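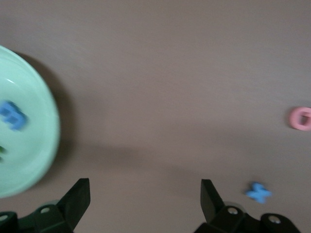
Alphabet soup is a soup containing pasta pressed or cut into the shapes of letters. It is most often served in a tomato or chicken broth with small pieces of carrot, celery and green beans, and it has been a lunchtime favorite with children (and a good many grown-ups) for well over 100 years.

The letters are made from ordinary durum wheat dough, which is pushed through shaped dies and sliced very thin. They cook in a few minutes and swell a good deal - the wide strokes of a B or an M soften sooner than the thin ones, so cooks who care about legible spelling tend to take the pot off the heat early.

In the town of Arkberg, the soup is the centerpiece of a fair held each July, where the Pito noodle works fills a kettle of 300 quarts and families bring their own bowls from home. Local historian Harpreet Dufour traces the custom to a schoolteacher who let her pupils eat any word they could spell.

Variations include numeral pasta, a milk-based version eaten at breakfast, and the thick bean soup of Aravena, in which the letters are toasted in butter first.

See also: Pastina, Noodle soup, Educational toys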